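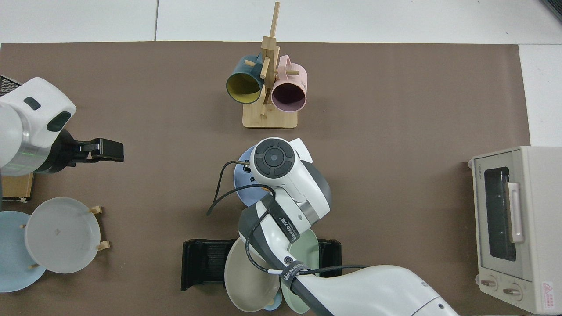

Last updated: July, by Yamuna

How to set up a plate and mug corner on one counter

Quick one. People keep asking how we do the counter in the small kitchen at Tikdale, so these are the steps, more or less in order. Takes me under ten minutes once the dishes are dry.

What you need
- a mat, long enough to go under everything
- a dish rack with slots (ours is black)
- a wooden plate stand
- a mug tree with pegs
- toaster oven, if yours lives on the counter too

1. Clear it all off. Wipe down. Mat goes on after, flat, no wrinkles or the mug tree wobbles.

2. Toaster oven first, at one end. Door facing into the room. Check the cord reaches before you load up anything else - I forget this every time. Leave the space around it that your manual asks for, and nothing on top.

3. Rack along the back. Plates upright, one per slot. Don't cram them. A plate leaning on it's neighbor chips the rim sooner or later.

4. Plate stand at the other end. Everyday plates only, biggest at the back. Grab by the top rim and lift straight up, don't drag.

5. Mug tree last. Light mugs up top, heavy ones low. Put them on opposite sides if you only have 2, otherwise it leans. Hang by the handle, push all the way onto the peg.

6. Fruit. Keep apples away from the oven when it's on, they go soft quick.

Colors - we mix them. Dinesh Poduval wanted all white plates, lost that one. Different colors make it easy to remember wich plate is yours at lunch.

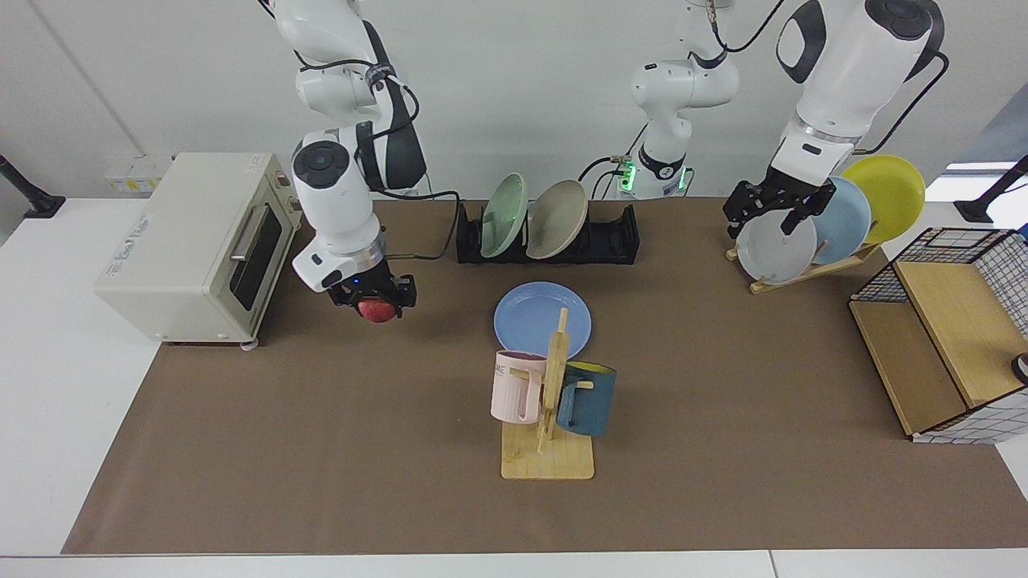 Can damp plates go in the wooden stand?
Better to let them dry in the rack first. Water sits where the plate touches the slats and the wood goes dark after a while. If it has already, sand lightly, wipe on a bit of food-safe mineral oil, leave overnight.

Cleaning: mat gets shaken out daily, swapped when it's stained. Pegs on the mug tree, damp cloth, no soaking. Rack in the sink with hot soapy water, old toothbrush for the slots.

Drawers are on a seperate page, coming when I get to it.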